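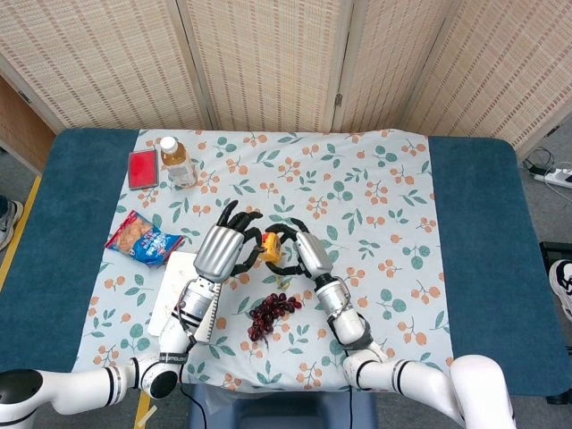
March, 4:40 pm. Germination bench, second tray set.

Sowed 300 beet seeds from the Esolby lot in the 2:1 compost and perlite mix, depth 1.5 cm. Bottom watered until the surface darkened, then drained. Lids on, vents closed.

First set: 157 plugs up. Emergence is uneven, worst along the north edge of the bench. Štěpánka measured 13 C there at the plug and 18 C in the middle. Heat mat thermostat probe moved to the north edge, setpoint unchanged.

pH of the Bucur compost 7.4 on two readings. Higher than the last bag. Nelu to repeat with the other meter before we pot on.

Damping off in three plugs, corner nearest the door. Removed with the surrounding mix. Fan on low overnight.

Labels from the first set are fading. Use pencil.

To do: thin doubles, order more 6 cm pots, ask Sándor whether the Wamham plot has been limed.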